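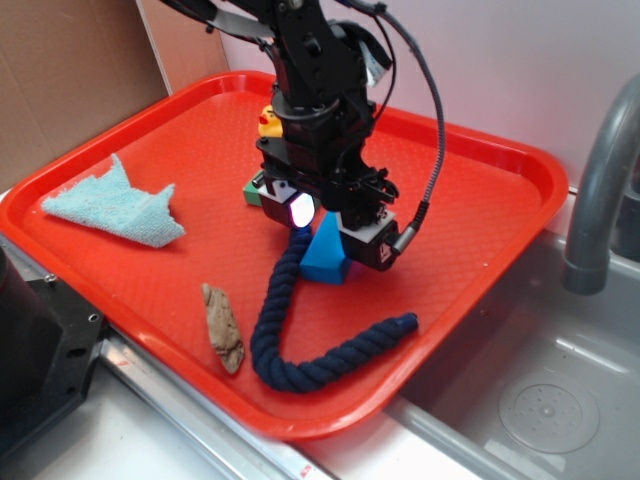 Is it a bug that the soup of the day is the same soup for 11 days in a row, a reader asked after the first release, and if so could it please be fixed before anyone trains anything on it. It is not a bug. It was leek. The rows are correct and the kitchen has been left as it was.

grilbridge-menus

Daily menus from the cafeterias of Grilbridge and Skustwood, typed up from the boards and the printed sheets. Nearly 4,000 rows of lunch.

Latest release: February 2020

What's in it

One row is one dish on one menu on one day. If the menu said "Fish pie or salad," that's two rows, even though everyone who ate there will tell you it was one row and a threat.

The menus come from 3 places:

grilbridge: the main cafeteria, with printed sheets. Good spelling, little joy.
skustwood: the smaller kitchen across town. Chalkboard, copied down by hand before it was wiped. Better food, to judge by how often things are crossed out by noon.
sun: the Sun, a coffee bar that does sandwiches and, on a whim, chili.

Weekends are missing from the first two because they were closed. The Sun opened on Saturdays but didn't write anything down, so those are missing too.

Files

menus.csv is the whole thing.
dishes.csv maps each spelling to a standard dish name.
closed.txt lists the days with no service.
wuvura.cfg holds the settings for Wuvura, the little script that checks the rows.

Columns

id: a number. Gaps in the numbers are rows we deleted. Please stop writing in about the gaps.
site: grilbridge, skustwood or sun.
date: year, month, day, with dashes.
meal: nearly always "lunch." Grilbridge tried breakfast for a while and the rows are still there if you want to see how it went.
slot: soup, main, side, sweet or other. "Other" is mostly jelly.
text_raw: what the menu said, spelling and all.
text_clean: what we think it meant.
price: in cents. Blank if the menu didn't give one.
struck_out: yes or no. See below.
hand: printed, chalk or pen.
notes: free text. Some of it is free in the sense of unsupervised.

Getting started

Put the files in one folder and run

python wuvura.py check menus.csv

It prints the rows it doesn't like. A fresh copy should give you 7 warnings, all of them for the same week of Skustwood puddings, where the price is higher than the price of the main. We looked into it. The pudding really did cost more. If you get more warnings than that, you have probably opened the file in a spreadsheet and saved it, and your dates are now something else.

To get only the soups:

python wuvura.py pick menus.csv slot=soup

To get only the soups that aren't leek, add text_clean!=leek and prepare for a much shorter file.

How it was typed up

Printed sheets were scanned, run through text recognition, and read over by a person. The recognition step is fond of "lamb," which it finds in "clam," "jam" and once in "calm." Those have been corrected where we caught them. Chalkboard menus were copied into a notebook on the day, then typed in later, sometimes a good deal later, by someone trying to read their own writing. Where the notebook couldn't be read, text_raw has a question mark in brackets in place of the word. There's a run of "[?] surprise" in December that we have chosen not to guess at.

Clean names were assigned by hand. The rule was to merge two spellings if a hungry person would be happy with either. So "mac & cheese," "macaroni cheese" and "Mac N Chese" are one dish. "Shepherd's pie" and "cottage pie" are two dishes, and we have the email thread to prove it.

Crossed-out dishes

struck_out is "yes" when a dish had a line through it at the time it was copied. This does not mean it sold out. It may have sold out. It may have been dropped, burned, or never delivered. The board doesn't say. One person has already used this column as a measure of how popular a dish was and got the result that liver is the best-loved meal in Grilbridge. Use some sense.

Things it's good for

Practice with messy text. Matching names that are nearly the same. Looking at how prices creep. Teaching people what a join is with data they don't need explained to them. Settling arguments, within limits.

Things it's bad for

Nutrition. There are no portion sizes and no ingredients beyond what's in the name, and "garden bake" is not a great deal to go on. Allergies: please don't, for any reason. Eating habits, too, as the menus say what was offered and have nothing to say on who took it or whether they finished.

It also won't tell you much about any other town. The cooks had their likes, one of the suppliers had a lot of leeks, and that's most of the signal.

Known problems

Skustwood changed its prices partway through a day and the board showed both. We kept the second.

The Sun wrote "same as yesterday" quite often. We filled these in from the day before, which works until yesterday also says "same as yesterday." Wuvura follows the chain back as far as it goes. One chain ends at a day that's missing, and those rows have text_raw only.

"Chef's choice" has been left as it is. We asked. He didn't remember.

Changes in this release

Added the pen-written sheets from Skustwood.
Fixed "lamb chowder."
Split "soup and roll" into soup, and roll.
Put "soup and roll" back together after complaints.
Removed a row that was somebody's shopping list.

License and credit

The typed data is free to use for any purpose. If you publish something, call it the Grilbridge Menus and say which release you used. Corrections are welcome if they come with the row id and the reason. Opinions on the leek soup can go in the notes column of your own copy.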